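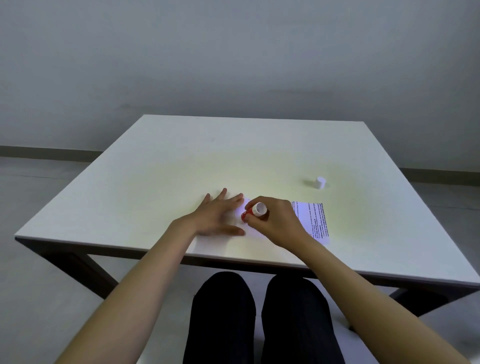
The Robot Is Mostly Paper Right Now

I've been building a robot since November, and if you dropped in on me most evenings you'd find me at a white table with some glue. I know! I pictured sparks too. But Semple (that's the robot) is a little sorting machine meant to slide up and down a rail and put screws back where they belong, and before it can put anything anywhere it has to have a table of numbers it can trust, and so do I. My numbers live on paper. I print them small, in columns, and when a row turns out to be wrong I glue a clean slip over it and write the new one in by hand.

Yes, I could keep it all on a laptop. I did, for a while, and ended up with four files called "final" and a carriage that drove itself into the end of the rail at full speed. The noise was terrific.

So what does it do?

At the moment Semple travels. It has one motor, one belt, a rail I can just about carry up the stairs by myself, and a tray with 51 compartments at the back that used to hold embroidery thread. The idea is that you drop a screw in the hopper, a sensor measures it, and the carriage trundles off to the right compartment and lets go. The traveling part works beautifully. The letting go part works when it feels like it, and the measuring is a piece of cardboard with a slot in it.

The controller is a Zusine board I got secondhand, and I'm fond of it even though the connector labels are printed underneath, where you can't read them once it's screwed down. It counts the motor's movement in steps. The far end of the rail is 3,233 steps from home, and I have that number memorized the way other people know their old phone number. Compartment 8 was supposed to be at 2,000 even, which pleased me enormously until I tightened the belt and everything shifted. New slip of paper, more glue.

Doing the heavy stuff at Flultolthorpe

My apartment is fine for paper and soldering and awful for anything louder, so the cutting and drilling happens at Flultolthorpe, the shared workshop across town. It has a decent drill press, a very slow laser cutter and a kettle that trips the breaker if the laser's running. Niall MacRitchie has the bench next to mine. He's making an automatic curtain opener he calls Clullik, which is further along than Semple and a lot quieter, and he got me onto the slips in the first place. He looked at my sheet, which by then was nearly all crossings-out, and said, "You can't read that, so how is the machine supposed to?"

He had a point. I'd typed a 6 for a 0 three times that week.

I use an ordinary glue stick for it. Liquid glue made the printing run and tape catches the light so I can't see the digits under it. I stand the cap toward the back of the table and hold the slip with my other hand, and then (every single time) I start worrying about whether I measured the compartment from its middle or its edge.
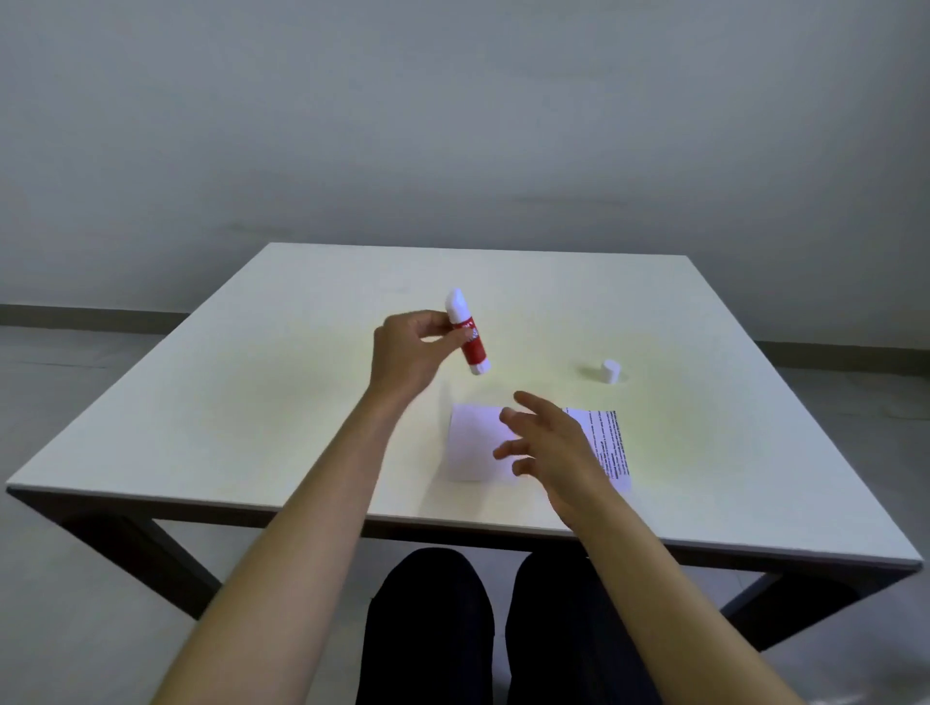

What's next for Semple

A proper release, mainly. The current one is a flap on a bent paper clip, and long screws hang off it and ride all the way home again. Niall thinks I should tilt the whole carriage. I want to try a little rotating drum first, mostly so I can use the laser cutter again.

After that comes the sensor, and probably another rewrite of the sheet, which means I'll be printing it out fresh and starting over with the slips. I've bought more glue.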